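Does a Speckled Tabletop Hide the Mess?
Project report, Materials in Everyday Life
Ladi Okafor

Why I picked this

My aunt has a plain white kitchen table and she wipes it all day long. Our table at home has speckles and gets wiped maybe twice, and I would have sworn it was just as clean! So when we had to pick a surface to study, I wanted to find out whether speckles make people lazy about cleaning (my theory) or whether my aunt just likes wiping things (my mom's theory).

What I used

I compared two tops. One was a plain white board I borrowed from the art room. The other was the big work surface in the Hitine room, pale with speckles all over it and a dark strip through it. I chose that one mainly for its size, and also so I wouldn't have to carry it anywhere.

For mess I used toast crumbs, ground pepper, dried coffee drips and a spoonful of sugar. I wanted glitter too, but my teacher said absolutely not.

How I did it

I put the same kinds of mess on both tops, let the drips dry, and then asked people from my class to come in one at a time and point to everything they would wipe up. They got one minute per top. I wrote down how many spots they pointed to, then cleaned up and set it all out again for the next person, which took forever and is the main reason this project ran for five weeks instead of two.

I kept the lights the same every time. I did forget the blinds on a Friday afternoon, so I threw those results out and did them over.
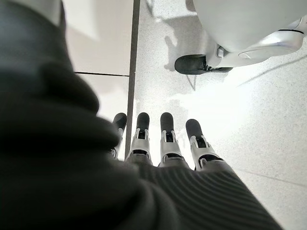
What I found

Across all my runs people pointed to 234 spots on the plain white top and only 97 on the speckled one. That's a way bigger gap than I was expecting! Pepper made most of the difference. On white it jumps right out at you, and on the speckles people looked straight past it, even a couple of them who had watched me grind it.

Coffee drips got found on both tops almost every time. I think that's because a drip has an edge and a shape to it, while pepper is just more dots. Sugar was hard on both. Most people only found it when they leaned down and looked across the top sideways, and one girl found it with her elbow (I counted it, but I put a star next to it in my notes).

The dark strip did something funny too. Crumbs that landed on it got noticed right away, so for sugar and toast it worked kind of like a little test patch. Pepper on the strip, forget it.

Problems

I shook the pepper by hand, so the amounts weren't really even. Next time I'd weigh it. Also, some people talked to each other in the hallway before their turn and came in already looking for sugar, and I don't know how to fix that except by asking nicer or finding a longer hallway.

I only had one speckled top. A darker one, or one with bigger speckles, might come out totally different, so I can't say this is true for every speckled table.

What I'd do next

I'd like to try it with wiping instead of pointing, and then check what's left behind. My aunt has already asked to be in that one. My mom would like it noted that she still thinks she's right.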